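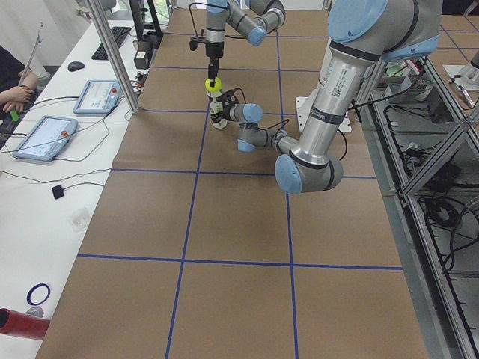
Automation Bench Group, Equipment Reviews

Robotics > Equipment > Reviews > Two-arm bench bundle

12/14/24
by Kianoush Sharifi

Skakunar two-arm bundle, after six months of using it

Quick one, because the budget requests for next year are going in and people keep stopping me in the hallway to ask if they should get the same thing. Short version: yes if you need two arms. Probably not if you only think you might. Long version below, written between runs so forgive the jumps.

What we bought. Two arms, a pendant for each, controllers, the arm-to-table plates, cables. That's the Skakunar part. The grippers and cameras came separately from Endetier. The aluminum framing is Barua. Tahsin Bepari did the quotes and the PO and has all the paperwork if you want to see what a real one looks like next to the brochure price.

Delivery was in June. Quoted lead time was 4 weeks, the arms made it, the grippers did not. They were 17 days behind the arms. So we had two very nice arms and nothing on the ends of them, and a visiting group on the calendar. If you're planning around a date, plan around the slowest box on the order, and ask each seller separately. The Skakunar rep will tell you "everything ships together" and means everything of theirs.

The arms

Good. Quiet, smooth at low speed, joints feel tight. Hand guiding is light enough that new students get the hang of it in an afternoon. We teach most of our points that way and then clean them up on the pendant.

Repeatability is fine for what we do, passing things from one arm to the other and setting them down inside a marked square. I haven't measured it properly and don't trust anyone's number who hasn't either. What I can say is that a point taught in the morning is still good late in the day, and that wasn't true of the old single arm.

Payload. Read the sheet carefully. The figure on the front page is for the bare wrist. By the time you hang a gripper, a bracket, a camera and the cable on there you have spent a fair bit of it. Fine for light stuff. If your parts are heavy go up a size and price that, don't hope.

Reach is the thing I'd look at hardest. Two arms close enough to meet over the middle of a table are also close enough to hit each other's elbows, and the working area you really get is a good deal smaller than two circles on a drawing. We moved one base after the first month. Cost us a day of drilling and a new calibration. Mock it up first. Cardboard and tape on the floor, full scale, takes an hour.

The pendants

Mixed. Screen is bright, menus make sense after a week, the stop button is where your hand wants it. But you get one pendant per arm and they don't talk to each other. So two tablets, two cables, two logins, two sets of program names. You will pick up the wrong one. Everyone here has. We ended up naming programs with the arm first so at least the mistake shows on screen before you press go.

They also need somewhere to live. Leave desk space next to the robot table for both of them plus a keyboard and mouse, and don't let purchasing talk you into the narrow desk. We were glad of every inch.

And ask about the stops. Out of the box each button stops its own arm only. Wiring them together so either one stops both is a proper job, needs a safety relay and somebody qualified to sign it off. It was not in our quote. It should be in yours. I'd call that the biggest hole in the bundle and I've told the rep so.

The table and the marks

Don't buy the printed calibration mat. Just don't. It was offered to us as an add on at a price I won't repeat, and a roll of kraft paper and a roll of blue tape does the same job for the way we work. Tape a grid, teach the corners, number your squares in a notebook. When the paper gets ratty pull it up and put down more.
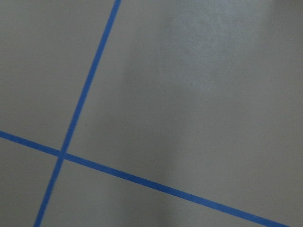 Blue tape lines at a crossing, close up.

Couple of tips on that. Get decent tape with a straight edge. Long lines first, then the cross lines, and pull each one tight before you press it down. Matte surface under it if you can choose, glossy tabletops throw the overhead lights straight back into the cameras and then you're chasing reflections instead of working. Keep the spare roll from the same batch, the blues are not all the same blue and if you have any color thresholds in your code you'll find out.

Budget for consumables as its own line. Small, but it's a line, and if it isn't there you'll be paying for tape out of your own pocket like I did all summer.

The grippers

Endetier two-finger, narrow tips. I like them. Fast enough, the fingers go straight down into tight spots, and swapping tips takes a hex key and a minute. Force setting is coarse. At the low end it holds a ball without trouble, but thin-wall stuff like paper cups needs care and some patience with the opening width.

Spare tips cost more than they should. Order a set up front, they'll come with the first shipment and you skip the second freight charge. We didn't.

Cable routing is on you. No clips in the box. The cable wants a loop at the wrist or it goes tight when the last joint turns, and too big a loop catches on things. Took us a few goes. Velcro ties, cheap ones.

Cameras

The wrist camera option is worth having, with one warning. Close focus is soft. Anything right up against the lens goes fuzzy and the stuff a bit further back is sharper. If you need to read small print on a part at pickup distance, this isn't the camera. For seeing whether the thing is in the gripper or on the table, plenty.

Get the fixed overhead one too if money allows. When something goes wrong the wrist view tells you very little about what the other arm was up to, and the fixed view usually settles the argument.

Software

Cirner. Yearly license, per seat. I have opinons. The path planner knows about both arms and keeps them off each other, that's what you're paying for and it works. The interface is slow and the export is a mess. Trial is 30 days and I'd use every one of them before signing. Start the trial when the hardware is bolted down and running, not the day the email comes. We burned most of ours waiting on boxes.
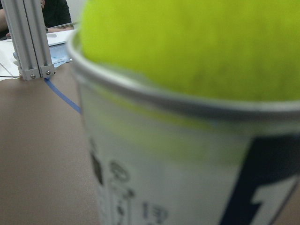 Which brings me to test parts, because the Cirner people will try to sell you a set of those too. Nice machined blocks in a foam case. Skip. Cheap everyday things are a better test of whether the setup will cope with your real work, and when one gets crushed nobody fills out a form. Spend that money on the second camera.

What it cost over the quote

Tahsin added it up. We came in $1607 over the figure that was approved, and none of it was anything exotic. In no special order:

- freight on the second shipment
- extra framing and brackets from Barua after we moved the base
- longer cables, the ones in the box reach if the controller sits right under the arm and ours doesn't
- power strips and a shelf rack to get the bricks up off the floor
- spare finger tips

The safety relay work is on top and came out of a different account, so don't take that number as the whole story. If I were writing the request again I'd put in a contingency line and defend it. Tahsin says requests with a contingency line get asked about once and then approved, and requests for more money in the fall get asked about for weeks.

Barua framing gets a word of its own. Straight, square, slots are clean, brackets are dear. Buy the lengths pre-cut. We cut our own to save money and the ends are not pretty. Buy twice the T-nuts you think, they go in the slot and never come out agian.

One arm or two

Ask yourself what the second arm does all day. If the answer is "holds the part" then a vise does that. Get one arm and a vise and spend the rest on training. If the answer is passing, holding at odd angles, one arm working on what the other has got, then two, and no vise will save you. We're in the second camp, so I'm happy. The group down the hall is in the first and I told them so, and they're getting a vise.

Space: think about where people stand. Somebody is going to sit at that desk for hours with the arms moving next to them. We put an aluminum post between desk and table and marked a line people don't lean past when it's running.

Support has been OK. Skakunar answers email the next day, phone is hit or miss. Endetier is better. Cirner sends you to a forum.

Would I buy it again

Arms yes. Grippers yes, with spare tips. Framing yes, pre-cut. Software yes but grumbling, and one seat not two — we never have both going. Mat and test blocks no.

If you're putting in a request this round, send me your table dimensions before you send the form and I'll tell you if the arms will fit. Tahsin can share the spreadsheet, ask for the later version, the first one has the freight in the wrong column.

Contact: Kianoush Sharifi or Tahsin Bepari, Automation Bench Group | © Automation Bench Group | Back to top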